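Mixed Lots: notes for session four, Sorting and Picking

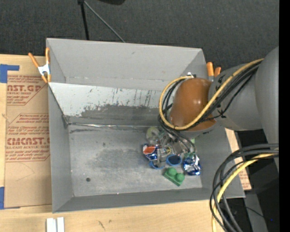 Chaimae Ezzat wrote in after last session that she couldn't see why we'd spend a whole afternoon on odds and ends when the course is supposed to be about stores and stock. Surely you just put things in boxes?

Well, yes, in the end you do put things in boxes! But which boxes, and who decides, and what happens when the thing in your hand belongs in two of them? I spent my first August at Premmont sorting returns, and I can tell you that the neat stuff (cartons, all one size, all labelled) took up hardly any of my day. The rest went on the mixed lots. So I'm sticking with the odds and ends, and Chaimae, I hope you'll forgive me by the tea break.

What I mean by a mixed lot

Any container where the things inside don't share a shape, a size or a material. A toy block with studs on top is easy to describe and easy to grab. A crumpled wrapper is neither. It's shiny, it has no proper edges, and if you squash it a bit more it's a different shape from the one you wrote down. Put the two together with a ring and a bit of curved plastic and you've got a decent mixed lot already, and one that will fit on a table.

Please write the following down, as it comes up again in session six:

Rigid items keep their shape when picked up. Blocks, rings, most hard plastic.
Soft items don't. Wrappers, bags, cloth, string.
Hidden items are the ones you can only partly see, or can't see at all until something else has moved.

Hidden isn't a kind of thing, mind you, it's a situation. A block can be rigid and hidden at once. People lost marks over that in last year's paper and I felt bad about it, so I'm saying it early.

Pile or spread?

Ilse Pfeiffer and I have been arguing over this for years. She tips everything out and spreads it flat before she touches a single piece. I work from the pile, top downwards, and only spread when I get stuck. Her way takes more table. Mine means I sometimes lift one thing and drag two others along with it, usually something soft that's got itself tucked under something hard.

We did time ourselves once, with the Hotus lot, which has 143 pieces in it. Ilse took 33 minutes and I was done in 20, but I'd put four pieces in the wrong tray and she hadn't misplaced any, so make of that what you like. (She makes a great deal of it.)

Sloping sides

Someone always asks why I go on about sloped walls. Small things slide down them towards the floor of the bin, where you can get at them, and with straight sides you're forever digging in the corners with your fingertips. The drawback is that you lose floor space, and things bunch up. Have a look at where the objects have ended up in a bin before you start and plan your first pick from that. Start with whatever has clear space on one side of it.

If your bin has an open top and a light build, clamp it to something. Ordinary spring clamps on the rim will do. I use the ones with the orange handles because I can find them again afterwards.

And don't fret over scuffs and scratches on the inside. Do wipe out crumbs and grit though, they get into everything.

Colour, a warning

Sorting by colour sounds like child's play and then you meet a wrapper that's orange, white and blue. Where does that go? Decide your rule before you begin and write it on the sheet. The Weerasinghe rule in your reader says largest area wins. The Ura rule says mixed colours get a tray of their own. I prefer Ura for wrappers, since with a crumpled one you can't tell what the largest area is without flattening it out, and life's too short. Shiny silver is its own headache, it picks up whatever is next to it.

For next time

Bring a mixed lot of your own from home, a kitchen drawer is perfect. Nothing sharp please. Sort it twice, once by shape and once by material, and note every piece that made you stop and think. The Premmont chapter starts on page 124, read as far as the bit on labels. Sheets in by December 11, 2025, on paper or by email, I don't mind which.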